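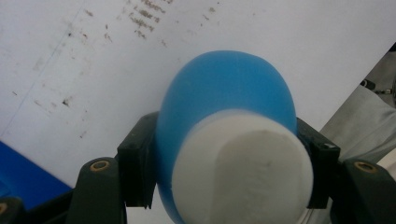 Products > Data Collection > Plesby Hand-Held Gripper

Overview Method Results Ordering Contact

Plesby Hand-Held Gripper

Plesby is a two-finger gripper tool with its own camera, used to record grasping demonstrations without a robot. Black finger pads close on the object from both sides — in this view, a rounded blue piece with a white cap. The arms carry brass-colored inserts.

Method

Intan Tjoa and Narendra Yadav recorded 2,938 grasps with 2 tools and trained one grasping policy on the full set. The same pads were then fitted to a fixed arm at Brekke for testing. No demonstrations were recorded on the arm itself.

Results

The policy was tested on 283 grasps of rounded and capped objects and completed 164. Most failures were late closing on curved sides.

Ordering

Sold singly or in pairs by Grevutach. Spare pads are ordered separately — allow extra time in July.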